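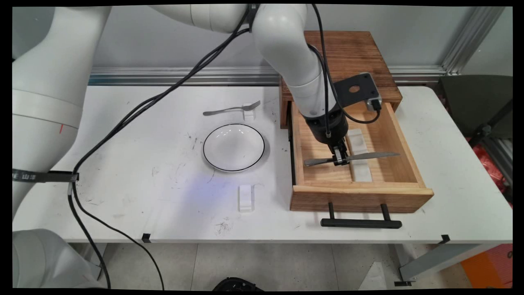 Gatance Home Goods Reuse Project
Second progress report
June 17, 2020
Prepared by Mansa Nutsugah

You asked for a plain account of where the reuse project stands before the second payment is decided. I was asked to write it because I run the Carrasco store and had my doubts about the plan in December. I still have some of them. The figures I trust are in here, and where I don't trust a figure I have said so.

What the grant was for

The proposal said we would take in donated kitchen and household goods at two sites, Carrasco and Amico, clean and sort them, and pass them on as starter sets to households moving into their first rental. It also said this would lower the amount the city hauls away and that the sets would help people stay housed longer. The first part is a job of work and we can report on it. The other two are claims, and I don't see how anyone at Gatance planned to test them.

Sets given out

We gave out 100 sets between the two sites. The target for this period was the same, so on paper we met it. I would be careful with that. A set was defined in the proposal as bedding, cookware, plates and flatware for one household. By spring Amico was counting a box of cookware and plates as a set when bedding ran short, and Carrasco was not. Nobody hid this, but it wasn't written down either. I have asked Amico to go back through the pickup slips and mark which ones were short. Until that is done the total should be read as pickups.

Of those pickups, 30 went out after we closed the doors to walk-ins and moved to appointments. The pace was slower, and I expected complaints. We got fewer than I thought we would. Several families said they liked having a time to come. I would not build a policy on that, as the ones who disliked it probably just didn't call.

Donations

Donations of small goods are high. Donations of things people need are not. We are turning away glassware and coffee mugs at both sites and are always short of blankets, can openers and large pots. The spring appeal letter asked for "gently used household items" and got us more mugs. The next one should name the five or six things we want and say we can't take the rest. I raised this at the planning meeting and was told that a narrow list puts donors off. Maybe so. I would like to see it tried once before we decide.

Sorting takes longer than the proposal allowed. The budget assumes a donated box can be checked, washed and shelved by one person in half an hour. Flatware alone can eat that up when it comes in mixed with batteries, rubber bands and takeout menus, and it usually does. I don't think the half hour was ever timed by anyone. We have made up the gap by leaving boxes in the back room at Carrasco, and that room is now close to full.

The Mododard software

The largest single purchase this period was the Mododard inventory package. It was supposed to let both sites see each other's stock. It does, if both sites enter their stock the same night, and they don't. Amico files pans by size and Carrasco files them by type, so a search for a ten-inch skillet at one site finds nothing at the other. Training was promised for 6 staff and given to 3. The vendor says the rest will be trained online. No dates have been offered.

I have kept a paper log alongside the software since it was installed. When the two disagree, the paper has been right more often, mostly because it gets filled in at the shelf. I'm not asking to drop Mododard, which is paid for through the end of the year. I am asking that we not renew until someone compares the two for a full month.

Spending

We are under budget, and I would ask you not to read this as thrift. The van repair was put off, the second part-time post at Amico was never filled, and we bought no bedding while the supplier was closed. Those costs are coming. If the van goes in for brakes and the post is filled in July, almost all of what looks like savings will be gone.

The claims I can't support

I have nothing to report on landfill. We don't weigh what comes in or what we throw out. The figure used in the first report was worked out from an average box weight, and I could not find who came up with the average. I have left it out.

On housing, we called families who had picked up a set before the new year. Most numbers went to voicemail. Those we reached were still in the same home and were kind about the project. People who have moved are harder to reach, so this tells us very little.

What I would do with the second payment

Fill the Amico post first. Fix the van. Buy blankets in bulk once the supplier reopens. Agree on one meaning of "set" and print it on the slip. Buy a floor scale for each site if the landfill claim is going to stay in the proposal, or take the claim out.

Pickup slips for Carrasco are attached. Amico's will follow when they have been marked.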